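February, late afternoon

Back on the sourdough starter for the Drembridge bake sale batch, and I'm so much happier with it than last time! Fed it at 6 this morning with the Magesa rye (Rafia Yousafzai left half a bag on my shelf, bless her) and by lunch it had gone right past the rubber band. Smells like green apples, a little sharp.

Mixed the dough at 2:15. I went with 153 grams of starter, a touch more than the recipe card says, and held the salt back for the first half hour. Folded it every 31 minutes, which sounds fussy but that's just how long my podcast episodes run.
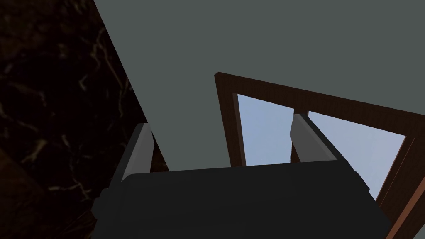

Two gripper fingers, open, light gray pads.

Third fold felt slack. Charito Bautista thinks I'm adding too much water for this flour, and she's probably right (she usually is about dough, ugh). Next batch I'll take out 15 grams and see if it holds its shape better in the basket.

Still to do: scrape down the big bowl, find the other lid, ask Charito if the Zasside oven runs hot on the left like ours does. Loaves go in the fridge tonight, bake first thing. Don't forget the rice flour for the baskets!!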